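How I Set Up a Safe Charging Spot for My E-Bike Battery

I've been riding an e-bike to work for two years now, and for most of that time I charged the battery on the hallway carpet, next to the coats, overnight. I know. My neighbor Setareh Abbasi, who used to repair power tools for a living, came over to borrow a ladder, saw the charger blinking away under my winter jacket and gave me a talking-to that lasted longer than the coffee did. So I moved everything to the utility room, and a few people have asked me how I did it. It took me one afternoon and I spent $39, mostly on the smoke alarm and the timer.

I'm not an electrician or a firefighter. If your battery's manual says something different from what I say, go with the manual!

What you'll need

The charger that came with the battery
A wall outlet you can reach easily
A smoke alarm
A mechanical plug-in timer that's rated for your charger
A cement board offcut or a few floor tiles
Painter's tape and a marker

Step 1: Pick the spot

Stay out of the hallway, off the stairs, and away from whatever door you'd run for in a fire. This was my big mistake. A lithium battery that goes wrong can go from a bit of hissing to serious flames and nasty smoke really fast, and you don't want that between your bed and the front door.

My utility room has a door that closes, a concrete floor and no sofa. If you're in a small apartment you may not have a perfect place (I didn't in my last one, on Flargate Street), so look for the room that leaves you a clear way out. Bedrooms are a no.

Step 2: Clear the area

I took out the paper bags, the paint thinner, a box of old curtains and a truly embarrassing number of empty shipping boxes. I wanted three feet of bare floor on every side. It's tempting to put a shelf right over the charger, but leave that wall alone.

Then I laid the cement board flat on the floor. It won't contain a battery fire, so please don't think of it as protection that lets you skip the other steps. It just means the battery isn't sitting on something that burns.

Step 3: Check the charger and the label

Turn the battery over and find the voltage. Now find the output voltage on the charger. They should belong together according to the manual, and a plug that happens to fit tells you nothing. I had a second charger in a drawer from an old Trokgate scooter, same plug, wrong voltage. It went to the recycling place that week. I wrote "BIKE ONLY" on painter's tape and stuck it to the cord of the right one, well away from the vents.

While you're down there, look over the case. Swelling, cracks, a sweet or solvent kind of smell, or a spot that gets much hotter than the rest all mean stop using it and call the shop. I bought mine at Yazdani Cycles and they were happy to look it over at the counter.

Step 4: Plug straight into the wall

No extension cords, no power strips. If the outlet feels loose or warm, get it fixed first. Mine was loose, so that was another week of waiting (and taking the bus).

Step 5: Put up the smoke alarm

Mine is on the ceiling of the utility room, and it's linked to the one outside my bedroom so they both go off together. Press the test button with the door shut and make sure you can hear it from bed.
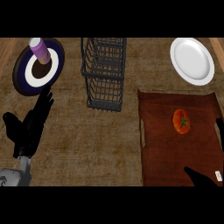 Step 6: Set the timer

I charge after dinner, when I'm home and awake, and the timer cuts the power after the longest charge time listed in the manual. It's a backup for my terrible memory. I still unplug by hand when the light goes green. And if the battery has come in from freezing weather, let it warm up to room temperature before you plug it in.

Step 7: Know what you'll do if it goes wrong

If there's smoke, popping or hissing, get everyone out, close the door behind you if you can do it safely, and call 911 from outside. Tell them it's a lithium battery. Don't pick it up and don't try to carry it to the yard. Even when the flames are out it can light again hours later, so let the fire department say when it's okay.

Old batteries

Never in the household trash! Tape over the terminals and ask your bike shop or local hazardous waste site before you bring it in. Damaged ones usually need special handling, so mention that on the phone.

Updated 8 May 2026 to add the bit about cold batteries.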